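Finish for a light wood tabletop that won't go orange or show every ring?

Posted in: Home & Workshop > Wood Finishing

stirklow_shed

Ok so I have a tabletop, planks glued edge to edge, pale wood, pretty streaky grain. Got it from a salvage place in Derberg, no idea what species. Sanded it down already. It's going to be a work table / sometimes lunch table, so coffee, glue, pencils, kid homework, the lot.

Last table I did, I used an oil based poly from the back of the garage and it went the color of a pumpkin inside a year. Don't want that again. Want it to stay looking like bare wood if at all possible.

Questions really:
- oil, wax, or water based something?
- how fine do I sand before the finish goes on? I stopped at 120 and it feels ok but not silky
- do I have to do the underside too? It's heavy and I'd rather not flip it

Also there's a can of Flesura hardwax in the hall closet, opened once, maybe two winters old. Usable or toss it? Would like this done before October when the garage gets too cold. Thanks

plainsawn_in_ferrand

Water based poly, matte. Done. It doesn't yellow like the oil stuff does. Goes on looking milky, don't panic, dries clear.

Sand to 180, maybe 200-ish if your paper comes that way. Higher than that is a waste on a work table imo. The first coat raises the grain and it'll feel like a cat tongue. Let it dry, knock it back by hand with something worn out, wipe the dust, next coat. I did 5 coats on mine, which was too many, but I had the can open.

Underside: yes. Sorry. Doesn't have to be pretty. If you seal one face only, the top takes in damp from one side and lets it out on the other and the whole thing cups. Mine did. Had to put battens on it and it still rocks. One coat underneath is a lot better than none, and get the end grain too, that's where most of it goes in and out.

Don't shake the can. Stir it slow. Bubbles.

And don't put anything on it for a good while after. Dry to touch isn't cured. I set a stack of magazines on mine the next evening and now one corner says part of a headline backwards. Check what your can says for full cure and then add some.

oldpaint_267

just oil it. linseed. my grandparents table was linseed and its fine

(edit: ok yes it's dark. but it was always dark)

(edit again: lay the rags out flat outside to dry, don't ball them up, they can catch fire by themselves. not joking)

Streaky grain, light top
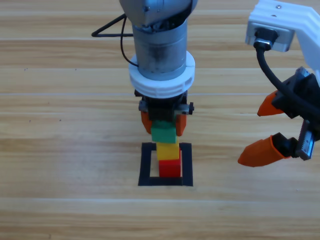 benchside_notes
Community Helper, Wood Finishing

Going the other way from the poly crowd. I'd use hardwax oil on a top like yours, the kind sold as "natural" or "raw" with a little bit of white in it. Ordinary clear hardwax will wet the wood and warm it up a shade or two. The white tinted version cancels most of that and pale tan and cream streaks stay pale. Do a test on the underside first, becuase the pigment can sit in open grain and look chalky.

Why oil over poly for a work table: repair. Poly scratches, you're sanding the whole top. Hardwax scratches, you rub a bit in with a rag and go back to your coffee. Downside is it's less tough against standing water. Wipe spills right away, use a coaster, tell the kids.

Sanding, I'd go 150 and stop, or wherever your can tells you. Too smooth and the oil has nothing to hold on to. Go with the grain. If your planks run the long way then so do you, all the way to the end, no little circles near the edge.

Thin coats. Really thin. 2 is plenty on most woods. Buff off everything that hasn't soaked in, if it feels sticky in the morning you left too much on.

Your old can: open it and look. Skin on top, peel it off, stir whats underneath. If it's smooth and still pours, try it on scrap overnight. If it's stringy or smells sour, toss. Don't pour it down the drain, take it to the paint drop off.

Agree on the underside. And the rag warning above goes for hardwax oil as well, same problem.

Last updated: October

Filed under: tabletops, clear finish, yellowing, hardwax oil, water based poly

Related threads
White rings on a waxed table, any way back?
Can I put poly over old oil
Cupped top after one winter, battens or breadboard ends
Best way to fill gaps between planks
Sander leaves swirls on soft wood
Finishing in a cold garage, how cold is too cold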